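Zukura is looking for participants: table clearing and dish stacking sessions in Coston

Zukura is a small studio which makes trays, dish racks and other tableware for canteens and shared kitchens. We are preparing a new series of trays under the name Filto, and we look for people who will help us to understand how dishes are put on a tray, how they are carried and how they are put away. The sessions are held in our workshop in Coston, on the second floor of the Okafor building.

You do not need any experience in a kitchen. We are glad to have people who worked as a waiter or in a canteen, but we need equally the people who only wash the dishes at home. Left-handed persons are very welcome, as we had too few of them in the previous round.

What you will do

A session takes 82 minutes, with one pause for tea. You will sit or stand at a table and work with ordinary things: bowls, mugs, plates and low trays with a raised edge. First you load the tray in the way that seems natural to you. After this you receive a short card with a different order, for example the bowl first and the mug second, and you load it again. In the second half you clear the tray and stack everything at the side of the table. We will ask you to speak a little about your choices, but only after each task, so you can work in peace.

There is no wrong way to do it. Some people put everything on one big plate, other people dislike this very much and keep each piece separate on the tray. Both are useful for us. Please do not practice before you come.

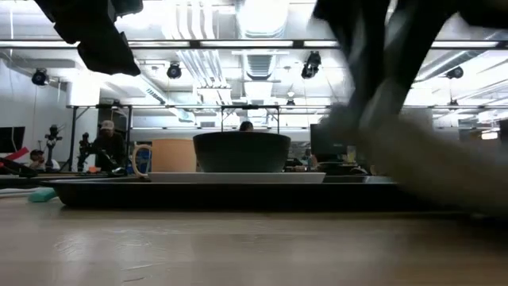 Bowl on a white plate, the mug on the plate or just behind it, on the black tray.

The mugs interest us especially. A handle needs space, and the direction in which it points decides often where the bowl can go. If you have a strong opinion on this matter, please write it in your application, we will read it with pleasure.

Who can take part

You are 16 years old or older. Participants under 18 must bring a form signed by a parent or guardian, and we will send this form by e-mail.
You can lift a loaded tray with two hands and carry it a few steps. If you use a wheelchair or cannot stand for long, you can do all tasks seated, and the carrying part will be left out.
You can read short instructions in English. The cards use simple words, and you may ask for an explanation at any time.
You did not take part in our sessions of last February.

People who have worked for a producer of tableware during the past year can unfortunately not be accepted.

What you receive

Each participant receives 30 dollars for the session, paid on the same day. We also pay the bus ticket inside Coston if you keep it and show it to us. At the end you may choose one mug or one small bowl from the shelf near the entrance and take it home. If you must stop earlier for any reason, you will be paid the full amount.

Good to know

Please wear closed shoes and sleeves that can be rolled up. Rings and bracelets should be taken off before the start, and there is a small box with a key for them. The room is bright and has strong lamps, so persons with sensitive eyes should tell us before and we will find a place at the side. There is no food in the dishes. If a piece breaks, leave it where it is and call one of us, you do not have to pay for it.

We write down the order in which the pieces are placed and the time needed for each task. Your name is kept apart from these notes. You can ask us to delete your notes until the end of the round, and we will do it without questions.

The workshop is large, with roughly 900 square meters, and the entrance is not easy to find. Come through the yard and take the stairs or the elevator beside the bicycle stand. The door has a sign with the word Filto. Please arrive ten minutes early.

How to apply

Write us an e-mail with the subject "Filto tray sessions" and tell us your age, which hand you use for writing, and whether you prefer the morning or the afternoon. Two or three sentences about how the dishes are done in your home are also welcome. A photo or a résumé is not necessary.

Applications are open until October 25, 2018. We answer every message, also when the places are already full, and in this case we can keep your address for the next round if you wish so.

Zukura, Okafor building, second floor, Coston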